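We use cookies to keep this site running. Accept | Settings

The cook at the Farkas truck stop outside Fulton has made lunch there for 56 years of her family's recipes, and she will talk about soup as long as you let her. "Drivers want something warm," she told me. "Chips get you 2 miles."
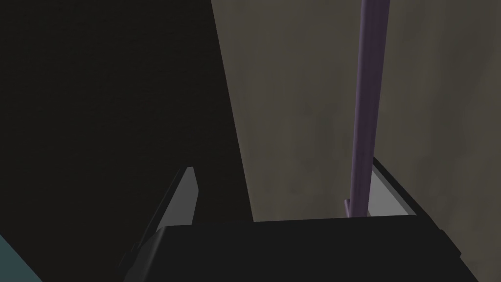
Her bean soup sells best in April, oddly enough, and she still makes it in one big pot. She likes it thick — so thick, she says, that it turns nearly black, as dark as the robot arm here, when she adds the prunes.

"My mother would have fainted," she said, laughing.
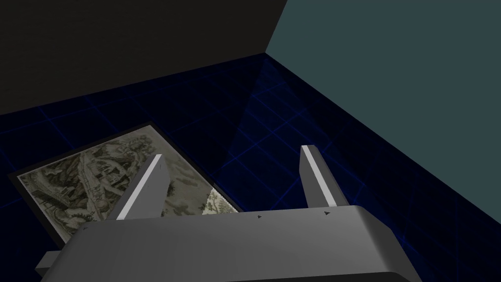
Gripper with two flat fingers, simulated view.

I asked what she eats on the road herself. "Boiled eggs, rye bread, an apple. And a pickle, always!" 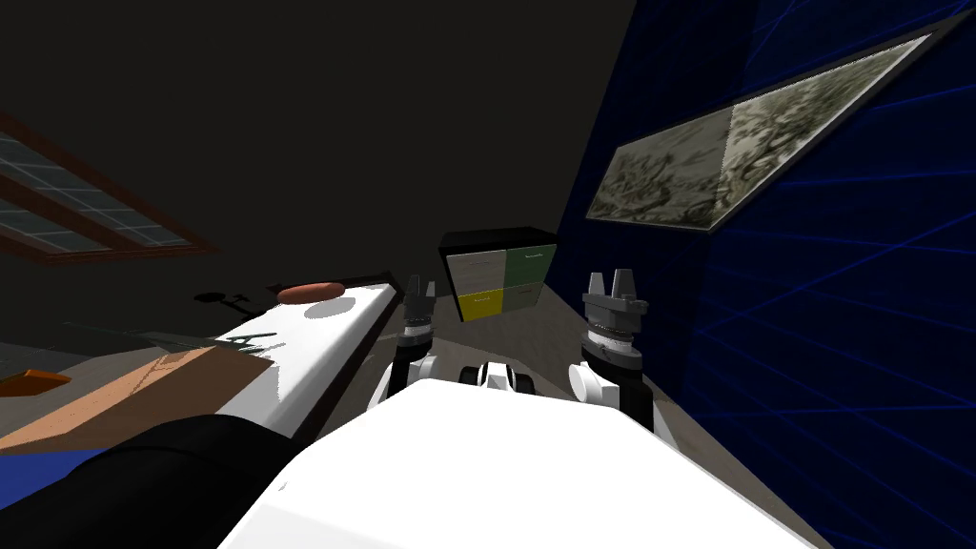
Two arms reaching forward, simulated view.

She sent me off with a full jar.

Last updated: 26/08/2022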